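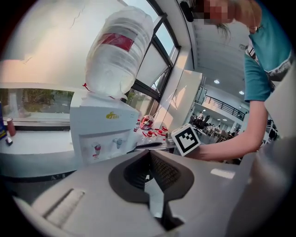

Fig. 2. Water dispenser by the window.

Section 2: Adding a singer to the Trekar archive

Last updated: December

Trekar holds recorded interviews with singers and players, and the people page for each of them. A new singer needs a people page before any tape can be attached. The software will let you do it the other way round, then sulk.

1. Open People and choose New Entry.

2. Type the name the singer performs under. Put the birth name in the second box. If they are the same, leave the second box blank.

3. Fill in the place of birth and the first band. "Various" is not a band, although we have met one that tried.

4. Add record labels in the order the singer signed to them. Erkura and Cárdenas are already in the list. Please keep the accent on Cárdenas; without it you will make a second label, and we have merged those two often enough.

5. Write the short biography. The limit is 1000 characters, and the first 200 show in search results, so try to reach the music before the primary school.

6. Press Save, then Link Relatives. Bandmates go under Associates, however much they say they are family.

Note: Entry 688 (Danai Kourkoulas) is a good one to copy for layout. Copy the layout only. We once had a baritone from Dullgate with her entire back catalogue.

Caution: Delete removes the page and every tape attached to it. The button sits beside Save and is the same colour. We have raised this.

7. Check the page in Preview. Dates the singer gave from memory should carry the "as told" mark, even when the singer was very firm.

To attach a tape, go to Section 3.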